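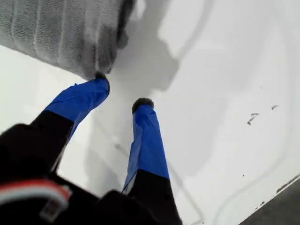 *Grey on white, the ribs running away from you.*

Griet Nijs logged the cloth at the Pristari bench on 13/01/2020 under item number 824. Material, unknown. Colour, grey. Condition, to be determined. The form allowed 28 characters for remarks and she used none of them.

The procedure for a returned cloth had five steps. Lay flat. Rest. Square to the bench. Smooth from the centre outward. Fold. Most cloths were through it before the kettle had boiled in the next room.

Item 824 would lie flat but would not square. She set the lower edge parallel to the bench and smoothed toward the corners, and when she took her hand away the cloth had a tilt in it. She entered the tilt. She repeated step three. The second tilt matched the first.

"It's been hung by the one corner," said Miklós Kiss, who had the bench opposite and had come across to borrow her rule. "Years of it. The weight goes down the diagonal and the thing forgets what shape it was."

"There's no field for that."

"Put it under distortion."

She put it under distortion.

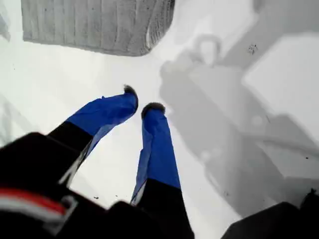

The return slip gave the sender as a household in Nyitrai and the reason as *no longer required*. Griet had handled 92 returns since the start of the Nella contract and had read that reason on most of them. The standard allowed a cloth 200 washes. Past that figure it went to rag, and the slip was filed with the batch.

No wash count had been written down for this one. She assessed it by touch, as the standard permitted. It was thin through the middle and thicker toward the hem, consistent with hands being dried always in the same place. She noted the location of the wear and then the width of it, which was the width of two hands, and small ones.

Miklós brought back the rule. He looked at the screen and at the cloth.

"Rag?"

"I haven't folded it yet."

"You don't need to fold it for rag, mate."

"Step five," said Griet.

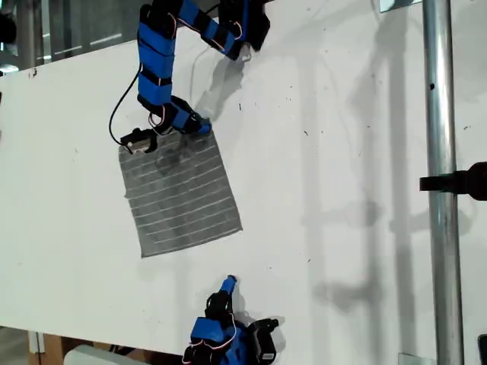
*Item 824. Thin white stripes across the width; left edge slightly frayed.*

She folded it along the diagonal. The standard called for halves, then quarters, edge to edge. On the diagonal it went down at once and stayed down. She carried it to the shelf by the window, left the disposal field blank, and logged the next item.

In February the auditors from Tamudico queried the blank. She wrote back that assessment was continuing.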